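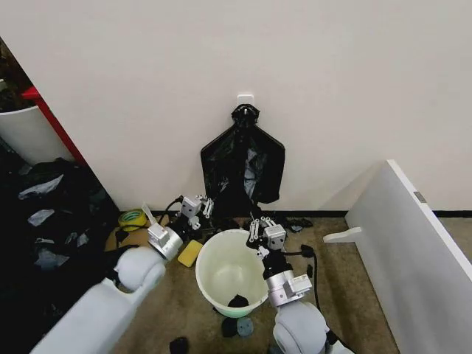
Toledo, April 2, 2025

Ticket 288 – Badge reader at east door drops offline
Product: Kikarow door controller, two-door model
Site: Brasetti office, second floor
Priority: Normal
Status: Closed

Problem as reported
The reader at the east door stops answering at odd times. The light goes from green to solid amber and badges are ignored. It comes back by itself after 10 minutes. The west door is on the same controller and has never had the problem. First noticed in January, a few times a month then. Now it happens most mornings.

Already tried by the site before opening the ticket
Restarted the controller from the admin page. No change.
Deleted and re-added the east reader. Worked for a day, then the same fault.
Tried different badges. All fail while the light is amber, all work when it is green.

Log

Entry 1
Pulled the event history from the controller. Every dropout shows "reader 2 no reply" followed by "reader 2 restored." No power events listed. Firmware was one release behind, so I updated it and asked the site to watch it overnight.

Entry 2
Site reports another dropout the next morning. Firmware is not the cause. Swapped the two reader connectors at the controller to see if the fault would move. It did – the west door port now shows the error and the east door port is clean. That clears the controller board and points to the east reader or its cable run.

Entry 3
Swapped the readers themselves and left the cables alone. Fault stayed with the east cable. Reader is good.

Entry 4
Measured voltage at the east door end. Normal at idle, but it sags when the door strike fires. The installer had tied the strike and the reader to the same pair. The west door has a separate pair for each, as the Kikarow wiring sheet calls for. Mornings are when the east door gets the most use, which fits the pattern.

Entry 5
There was a spare pair in the east cable, unused and still in good shape. Moved the strike to it and put the connectors back on their original ports. Fired the strike over and over with the meter on the reader. Voltage held steady. Labeled both ends.

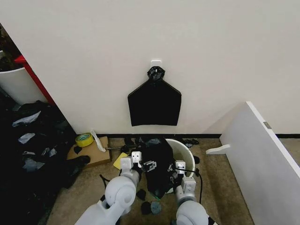
Wall hook and black bag, Brasetti office

Entry 6
Site checked in after a full work week. No amber light, no "no reply" events in the history.

Resolution
Strike and reader were sharing a pair on the east door. Separated them. No parts used.

Follow-up
The Banport office was wired by the same installer. Opened a separate ticket to check the pairs there on the next visit. Update the door drawing for this site – it still shows the old wiring.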